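Trultix hand-held gripper, second version: review after a December on site
23 Jan 2020
Filed under: Automation, Tools

Loramura fits out and clears small commercial buildings. Last year the firm decided to automate part of its fetch-and-place work, and the teaching data for that has to come from the crew. Each worker carries a Trultix gripper for part of the shift, does ordinary tasks with it, and the recordings go to the office for training. I used one through December at the Hindavbridge job and kept notes.

The unit is a hand-held housing with a camera and a pair of fingers driven by a trigger. Setup is quick. The calibration routine asks for a slow sweep past the marker card and either passes or tells you to repeat it. The first version failed this step often under fluorescent tubes. The second version passed every morning but one.

Grip is adequate for boxed goods, bagged fittings and most hand tools. Thin sheet is poor; the fingers close unevenly on it and the part rotates. Door levers are possible with practice. Trigger travel is long, and by the second hour I had moved to a two-finger pull, which the manual does not mention.

Battery life on the spec sheet is seven hours. Mine was down at 1830 after a late start, with the last run saved. Storage is the tighter limit. The card holds 525 takes at the default setting, and there is no warning until it is full.

Corridors and stairwells are where the tool earns its price. Tracking held through turns and past people, and the wide lens keeps enough of the building in view for the software to recover its position when one wall is plain.

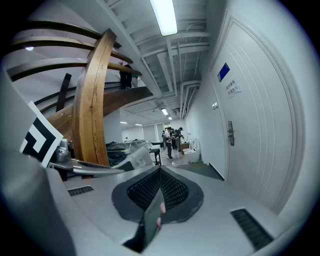 Oona Lahtinen wrote in to say that the hardware was never the complaint on her crew. Her objection was to the take quota, which turned a half-hour job into an hour and was still booked as a half-hour job. She also wanted to know who gets paid when the trained system does the carrying.

Both points apply at Loramura. The firm now books recording time as its own line, after two weeks of timesheets that did not add up. Pay for the data itself is unsettled. The crew gets a flat bonus of 2000 per person for the season, agreed verbally and then put in writing when someone asked.

Other changes are smaller. People talk less while recording, as audio is on by default and the switch is buried in the Rana app. Experienced hands are slower with the gripper than new starters, who have fewer habits to work around. Supervisors can review takes, and the review screen shows idle time. I would remove that column.

Recommended for box and bag handling with the older padded strap fitted. For sheet work, wait for the revised fingers. Turn audio off before issuing units to a crew, and clear the card at the midday break.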